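Home Datasets Recipes Notes Search this site Type and press enter

# Zostia soap log

Hi, and welcome to my soap spreadsheet! It started as a page taped inside a cupboard door and now it's a CSV with 200 rows, one for every batch of cold process soap I've made in my kitchen in Presham. A couple of people asked for it after the Whiteley craft fair, so I've tidied it up (a bit) and put it here.

## What's in it

One file, `batches.csv`. Each row is a batch, and the columns are:

- `batch` - my batch number. I skipped 41 by mistake and there are two rows numbered 76, so they're 76a and 76b. Leave them alone, my labels match.
- `oils` - the oils by weight in grams, separated by semicolons
- `lye_g` and `water_g` - what the scale said
- `superfat` - percent, as planned
- `scent` - blank means unscented, not that I forgot
- `trace_min` - minutes of stick blending until it thickened
- `cure_weeks` - how long it sat on the rack before I called it done
- `lather`, `hardness` - my scores, one to five
- `notes` - anything goes in here, including swearing

Weights are all in grams, temperatures (when they turn up in the notes) are Fahrenheit. I know, I know. My scale is metric and my thermometer isn't.

## Stuff to watch out for

The scores are just me at my own sink with my own hard water, so please don't treat a four for lather as science. I also got pickier over time! An early bar that got a five would probably be a three now, and I haven't gone back to fix any of them.

Olive oil changed partway through. I used the Prurside brand until the shop stopped carrying it, then switched to whatever was on sale, and you can see trace times jump all over the place after that. The switch is marked in the notes with `OIL2`.

The first 60 rows were typed up from paper and my handwriting is terrible. If a lye number looks wrong, it might be. Please, please don't make soap straight from a row in this file! Run every recipe through a lye calculator first, wear goggles, and keep the dog out of the kitchen.

Milk soaps have their own flag in the notes (`MILK`), and I'd leave them out if you're comparing colors, they go tan on you no matter what.
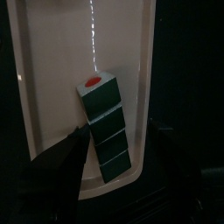

## Using it

Do what you like with it. A mention of the Zostia soap log would be nice but I won't chase you. If you plot anything fun, send it over, I'd love a chart of superfat against hardness and I've never gotten around to making one.

Next update is when I finish the salt bars, so June if the weather behaves.

## Comments

**pinecrate**
Do you have cure times for the castile batches past a year? Mine were slimy until month ten and then they were lovely, so I'm wondering if your low lather scores were just early.

**mossandlye**
The semicolons in the oils column broke my import until I set the delimiter by hand. Works great now, thanks for sharing all of it.

**tallowfan**
Any chance of a column for room temperature? My trace times in winter look nothing like yours.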